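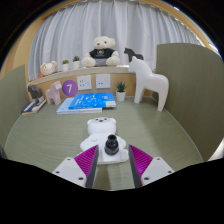
Course handout 6 - Notes on the visit to Skinadetti, 2021-06-24

These notes are for the students who could come to the visit and also for those who could not. Please read them before the next lecture. They follow the order of the demonstration given by Belmiro Matos.

1. Why a hand-held gripper
The team at Skinadetti teaches a robot arm by showing it many short examples. A person holds a tool with two fingers, the same kind of fingers the arm has, and moves things on a table. The tool records what its camera sees and how wide the fingers are open. One such recording is called an episode. For the table project, which they call Sokitz, they had collected 3,125 episodes since April.

2. What makes an episode useful
Mr Matos gave us his own rules. The movement should be slow and without shaking. The fingers should come to the object in a way that the arm is also able to copy. Of one batch of 951 episodes, 936 were kept after checking. Small mistakes are not always removed - a second try at a grasp can teach the arm how to recover.

3. The table
Every table has a number. Ours was number 7, with green panels on both sides, and books, horse figures and a plant towards the back. Things which stand behind the work area matter too, and a model trained with only one background may do badly with another.

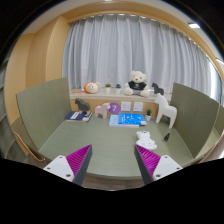
Does the person need to know how to program in order to collect episodes?
Most of the people who do this work at Skinadetti do not program. They practise for one morning with the tool, and the software is looked after by a separate group under Salvador Loureiro.

4. For the next lecture
Write one page on this: which parts of a human hand movement are lost when we use only two fingers? Bring it on paper, please. Chapter two of the Carvalho reader will help you - the section on grasping starts on page 143.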